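# Drawing as Argument: Making a Thesis Chapter in Comic Form

Final project report, Bruncombe, 19 Oct 2022

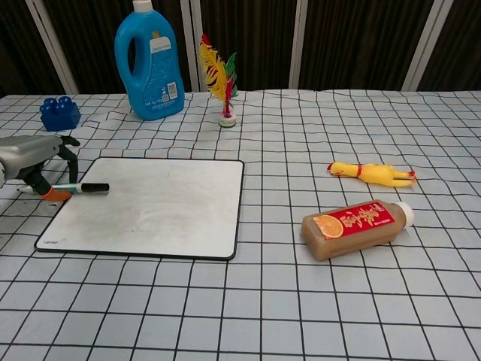 A reader of the first draft objected that a comic cannot cite its sources without breaking the page, and asked where the footnotes would go. The question shaped much of the work reported in these sections.

## Purpose

The project set out to learn whether a chapter of academic writing could be redrawn as a comic and keep its argument. The source text was a course paper on how river towns are mapped. It ran to 772 words, with five references.

## Method

The paper was first divided into claims, and each claim was given a page. Two versions were prepared. The first, titled Onura, kept the original sentences as captions. The second, titled Tazi, cut the captions and let the order of the panels carry the reasoning – a slower process, with many pages redrawn.

References were placed in a notes section at the back, keyed by page and panel.

## Findings

Onura was easier to check against the paper, but its pages were crowded and the drawings often repeated the words. Tazi read more smoothly. Its weakest page was the third, where a comparison between two maps depended on a caption that had been removed. That caption was restored.

The notes section met the reader's objection in part. Direct quotations still required space inside the panels.

## Remaining Work

A third version, Geta, will combine the captions of Onura with the page layouts of Tazi. It is due in December.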